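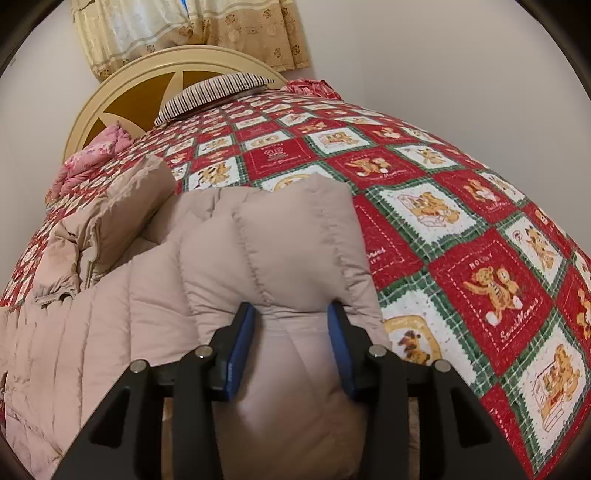 Posted by bendell_backstretch
Track management at Bokley put out the winter condition book Tuesday and the whip rule is in it. Starting with the first card after the break, drivers have to keep a line in each hand from the gate to the wire. No one-handed driving in the stretch, no loose lines. First offense is a fine and the second is days. I have my jacket out on the bed because I'm driving over for the qualifiers tonight, and I'd like to know what people think before I get into it with the guys on the rail. My own view is that it's two years late but I'm glad to see it.

Posted by halfmile_hank
I've been watching races at Bokley since it had a wooden grandstand and I don't like it. A lazy horse needs some urging. You take that away and the bettor who has a lazy horse on his ticket gets a drive that looks like a Sunday jog. Handle was off last meet and this won't bring it back.

Posted by Remedios P.
Hank, they can still urge the horse. They can tap the shaft, they can talk to it, they can pull the plugs. What they can't do is put both lines in one hand and lean back and swing. I own pieces of two horses that race there and neither one ever went faster for being hit at the eighth pole. One of them goes off stride if you so much as wave at him.

Posted by oksteadpacer
Does it apply to the trotters the same way? I read the book twice and it only says "all overnight events." There was talk that stakes would be run under the old rule until spring.

Posted by bendell_backstretch
oksteadpacer – overnights only for now. Stakes are covered by their own conditions and those were published back in September. So you could have a card where races 1 through 8 go under one rule and the stake goes under another. I don't think that's smart but that's how it reads.

Posted by halfmile_hank
And there's your problem. Same drivers, same night, two rules. Somebody is going to forget which race he's in and get set down for it, and the betting public won't have any idea why.

Posted by D. Karagiannis
I drove there part time until my knee quit. I'll give you the driver's side as I see it. Most of us could live with a line in each hand. We did it at Okstead for a full meet and the times didn't change enough to matter. What we can't live with is judges who call it one way in the third race and another way in the ninth. At Okstead I got fined for a horse that grabbed on and jerked the line through my glove. I had one line short and one line long for maybe three strides. The judge said a loose line is a loose line. The next week a leading driver did the same thing with a lot less reason and didn't get a phone call.

Posted by Remedios P.
That's fair. What was the fine?

Posted by D. Karagiannis
400. I made less than that on the whole card.

Posted by halfmile_hank
So you agree with me.

Posted by D. Karagiannis
No. I think the rule is fine. I think the enforcement is bad. Those are two different complaints and they get mixed up every time this comes up.

Posted by mimoza_l
I groom for a small stable and I see the horses when they come back. I'm for it. Anybody who wants to tell me the whip doesn't leave a mark can come and help me do them up after the last race. Most drivers are decent about it. The ones who aren't know which barns will complain and which won't.

Posted by halfmile_hank
I'm not for beating horses and I don't care for that being put on me. I have been around this sport 40 years. I'm saying there is a difference between abuse and a drive, and the judges already had a rule for abuse. They didn't use it. Now they've got a second rule they won't use either.

Posted by mimoza_l
I didn't say you were, Hank. I said what I see.

Posted by inmav
Question from somebody who only bets. Will the program say which races are under which rule? I play the late pick four and the stake is usually in the middle of it. If a closer can be driven harder in one leg than in the other three, I'd want to know that before I put the ticket in.

Posted by bendell_backstretch
Good question. It isn't in the condition book. I'll ask in the race office tonight if anyone is there.

Posted by oksteadpacer
At Okstead they printed it at the top of the page, small type, under the distance. Half the people I sat with never saw it.

Did front runners do better there, Damir? I always felt like they did but I never kept records.

Posted by D. Karagiannis
A little, early in the meet. Guys were scared to move first over because they didn't think they could keep the horse in the bridle without going to the stick. After a few weeks everybody figured out you could still race from the outside and it evened up. What changed was you had to have some horse left. You couldn't cover up a bad trip in the last sixteenth.

Posted by halfmile_hank
That one I'll give you. There were some good finishes over there.

Posted by bendell_backstretch
Back from the qualifiers. 11 degrees with the wind coming off the backstretch and not many on the rail. Race office says the program will carry a line on each race page, and the announcer is supposed to mention it before the stake. They also said the judges are meeting with the drivers before the first card to go over what counts as a loose line. I asked if they'd put that in writing and got a shrug.

On the track, the Maruyama filly qualified well. She sat third, came out at the half and won it by a length with the driver sitting still and a line in each hand. Everyone else in there drove the old way.

Posted by Remedios P.
Who had the drive on her?

Posted by bendell_backstretch
The trainer drove her himself. He said he'd look for a regular driver after the draw.

Posted by inmav
Thanks for asking about the program. I'll sit out the first stake and watch how they call it.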